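The folding table

I started writing this on my lunch break and I'm finishing it at the kitchen counter, so forgive the mess. People at work keep asking me what I think about the robots and I keep giving a shrug. Not an answer. So.

I fold for a living. Towels, baby blankets, bathrobes, whatever comes through Grenine, which is a laundry contractor you have never heard of unless you've stayed in a hotel around here or had a baby at the hospital. 32 of us on the floor when everybody shows up. The wash side went automatic years ago. Big tunnel washers, a conveyor, a screen with a map of the whole thing in green. Sheets get ironed and folded by a machine too. What's left for hands is the stuff that won't lie flat. Fleece, mostly. Anything with a thick edge or a hood.

In April the company signed a deal with Skorkovar to teach machines the rest of it. And the way you teach them, right now anyway, is you have people do the job while everything they do gets recorded. You hold a gripper in each hand, the same sort of fingers the robot will have, and you fold with those. Over and over. They put out a sign-up sheet for it. Seven of us signed. It's sitting-down pay for standing-up people, somebody said, though in fact you mostly stand.

I was one of the seven. I'll say that up front so you know where I'm coming from.

It's slow. The first morning I felt like I was trying to make a bed with salad tongs. All those years of knowing cloth by feel and suddenly I couldn't feel it – I had to look. You find out how much of your job lives in your fingertips. A fold I do in four seconds without thinking took me most of a minute, and then I had to shake it out and do it again.

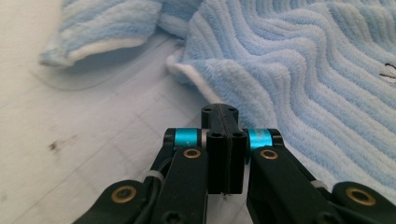
Pale blue cloth and black grippers, that's the job now.

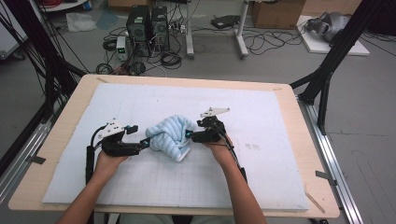 A woman on the second shift told me over coffee that I was digging my own hole and getting paid by the shovel. She'd seen it at Kocsis, she said, where she packed boxes before this. They brought in the machines and promised nobody would go, and nobody did go, they just never replaced anyone who quit, and two years later it was her and a supervisor and a lot of floor. She wasn't mad at me. She said she would of signed up too if her eyes were better.

I've thought about that more than I'd like. She has a point, and I don't have a clean comeback.

What I do have is a few things I believe.

One. The work is hard on people. My thumbs hurt at night. Half the floor wears a wrist brace. When somebody writes a sad piece about the vanishing dignity of manual labor I want to ask them to come fold for eight hours and then open a jar. I'm not going to defend the pain. If a machine takes the towels, fine, take them.

Two. The skill is real and it was never paid like one. For years folding was "unskilled." That's the word on the job posting. Now there's a whole company that needs us to show it how, because apparently you can't just write it down. They had us do 2,654 folds before the first review, and then asked for more, because the corners weren't good enough yet. Funny kind of unskilled. Would've been nice to hear that at raise time.

Three. And this is the one I'd put on a sign. If what I know goes into the machine, I should get something when the machine goes to work. Right now I get my hourly plus a small bonus for the recording shifts. Then the folds belong to Skorkovar, and Skorkovar can sell what it learned to every laundry in the state. Prunusis, across the river, is already talking to them, is what I hear. So my hands might be folding over there by next year. I won't see a dime and I won't even get the employee parking.

A musician gets a royalty, at least in theory. I don't know what the folding version looks like. Maybe a cent per thousand towels. Maybe it's just a promise, in writing, that the people who did the teaching get first pick of the jobs that come after – somebody has to load the things, fix them, catch the robe that came out inside out. Those jobs will exist. I'd bet money they get posted outside first, with a degree requirment.

The managers aren't villains. Ours asked us how it was going and wrote down what we said. But he talks about "the transition" like weather. Like it's rolling in off the lake. It's a contract. People sat in a room and picked the terms, and none of the 32 were in the room.

I'm signed up for another block of shifts next month. I went back and forth on it. The money's better, my thumbs get a rest, and I've gotten decent with the grippers, I'll admit I'm a little proud of that. But I'm going in with a question this time, on paper, about who owns the folds. Two others are putting their names on it. If you're on the floor and reading this, there's room under mine.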